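Vokari Simulation Notes
Gallery: The shelf rail fault in the Gazi kitchen

Gallery | Fault notes | Scene list | Contact

In June we withdrew a batch of simulated runs from our fridge work. The reason was a fault in the contact settings of one scene, and this page tells what it was and how we found it. Several people who use our scenes have asked for a page with pictures and not only the short entry in the change list. I have tried to write it so that it is also useful for those who work with other kitchens and other arms.

The scene is called Gazi. It is a kitchen with pale cupboards, a marble counter and a large fridge with empty shelves and door bins, and we use it mostly for reaching and placing tasks. The motions come from our planner, Norari. The tasks are collected in a set with the name Zevska, where small food items must be approached, taken and put somewhere else. All three parts were working well separately. The fault was in the place where they meet.
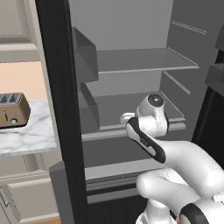
The arm reaching into the open fridge in the Gazi kitchen, gripper at about the height of the lower shelf.

The batch had 1608 runs. Of these, 931 were made in Gazi and the others in our older kitchens. In 61 of the Gazi runs some part of the arm went through the front rail of a fridge shelf as if the rail was not there. The gripper came in too low, the wrist passed inside the solid part, and the motion continued to its end without any stop. The run was then saved with the mark "success".

I want to be clear about what this means. In a simulation nothing is broken when an arm goes through a shelf. You lose some hours of computing and you feel a little foolish. But the plans that are marked as successful are later used for choosing how the planner should behave, and a planner that has learned to like such a path will offer it again. With a real fridge the wrist would meet the rail at full approach speed. For this reason we treat the matter as a safety fault and it is written in the same list as the emergency stop tests.

How it was noticed

It was not noticed by our checks. I was looking at joint torque curves late in the evening for a quite different reason, a small vibration in the elbow, and I wanted one clean curve for comparison. The curve I opened was too clean. The arm was supposed to touch the rail lightly and move back, as it always did in the older kitchens, and there was no sign of any touch at all.

I played the same run from the side view and saw the wrist sink into the rail up to the black band. Then I played it from the wrist view, and there everything looked normal. The fingers were in front, the target was in front, and the part that was inside the shelf was behind the viewpoint. We had been reviewing almost only from the wrist view, it is quick and it shows the grasp well. I think this is the main reason why the fault stayed for so long.

What was wrong

Every scene has a list of pairs which are allowed to overlap. It is needed. A drawer touches its own runners all the time, a door touches its hinge, and if the simulator counted each of these as a collision, no run would ever start. In Gazi the fridge was rebuilt in spring so that the shelves could be moved to other heights. The new shelves got the same group name as the runners. The line in the list that said "ignore contact in this group" then covered also the front rails of the shelves.

This alone would be harmless for the arm, the arm is not in that group. But the wrist segment had been put into the group by hand, during a test of the crisper drawer, when somebody wanted the arm to open the drawer without the wrist catching on the front. The test was finished and the entry was not taken out. Two small conveniences, made some weeks apart, and together they gave a wrist that could pass through a shelf.

The fingers were never in the group. They still made proper contact with everything, and this made the fault more difficult to believe. When we pushed the fingers against the rail by hand control, they stopped as they should. We repeated this several times and almost decided that the recording was damaged.

The Zevska runs

After this we had to look through the food tasks too, which have different heights and different edges from the shelf reaches. Many of them ask the arm to come over a raised rim and down to an item on a flat surface. If the rim is not respected, the approach becomes shorter and lower, and the score for time becomes better. A cheese wedge with a slice of lime close beside it is one of the arrangements we looked at for longest, as a narrow gap between two items leaves the planner not many ways to come in, and it has a strong wish to save height somewhere.

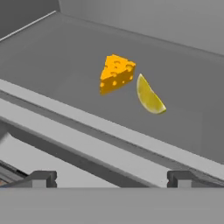
We decided to repeat the review with three rules. First, each run is watched from the side as well as from the wrist. Second, the closest distance between the wrist segment and any fixed part is written into the log at every step, also when the contact is ignored. Third, a run that shows a negative distance is not allowed to be a success, whatever the task itself reports.

The second rule was the useful one. The distance is calculated from the shapes only and does not ask the contact list for permission. As soon as we had it, the bad runs could be sorted out in one afternoon, and the number did not change when we went through them again by eye. All of them were shelf reaches with a low target. The food tasks were clean, which surprised me, and I checked the settings of that part twice before I believed it.

There was one more thing that we found on the way. Each run has a limit of some 750 steps, and when the limit is reached the run is counted as failed. In the older kitchens a noticeable part of the failures came from this, the arm being careful around the rails and losing time. In Gazi such failures had almost disappeared after spring. We had explained it to ourselves by the better shelf model and were rather pleased. It was in our monthly report as an improvement. The report has been corrected.

What we changed

The wrist entry is removed from the group, and the shelf rails have a group name of their own. The allowed list is now a separate file for each scene, with a short comment on every line saying who added it and for which test. Lines without a comment stop the scene from loading. This was annoying for the first days, when half of the scenes did not load, but the comments are there now.

Norari itself was not changed. There was a discussion about adding a fixed margin to all low approaches, and some of us still would like it. My opinion is that a margin would have hidden the fault again — the wrist would pass a little higher through the same rail — and we would be less likely to see it. If the margin comes, it should come after the new log values have been collected for some time.

The 61 runs are not deleted. They are kept in a separate folder with the old scene file, so that anybody can load them and see the wrist going in. New reviewers get two of them without warning among their first runs. So far most people find them from the side view and miss them from the wrist view, the same as we did.

The whole Gazi part of the batch was then run again with the repaired scene. The share of successes went down, as it should, and the runs that reach the step limit are back. The elbow vibration which I was looking for in the beginning is still there and has its own entry in the fault notes.

If you use the Gazi scene

Please check the date in the header of your scene file. All copies taken between the spring rebuild and the June repair have the fault, also when you have changed the shelf heights yourself. It is not enough to replace the fridge model, you must also replace the allowed list. If you use your own arm, look whether any link of it was added to the group "runner". In our copy it was the wrist, in yours it may be nothing, or it may be more than one link.

Results that depend only on the fingers, for example grip width or finger force, are not touched by this fault as far as we know. Results that depend on the path of the arm near the fridge shelves should be repeated. For reaches to the door bins we saw no difference between the old and the new file, but we have few of them and I would not rely on it.

Corrections to this page

An earlier version said that the crisper drawer test was made after the rebuild of the fridge. It was made before. The order does not change the result, but one reader asked how the entry could survive the rebuild, and the answer is that the list was copied over to the new fridge in one piece, without reading it.

Questions can be sent through the contact form. Please give the scene name and the version from the header.

Back to gallery
Next in fault notes: Vibration in the elbow joint at low speed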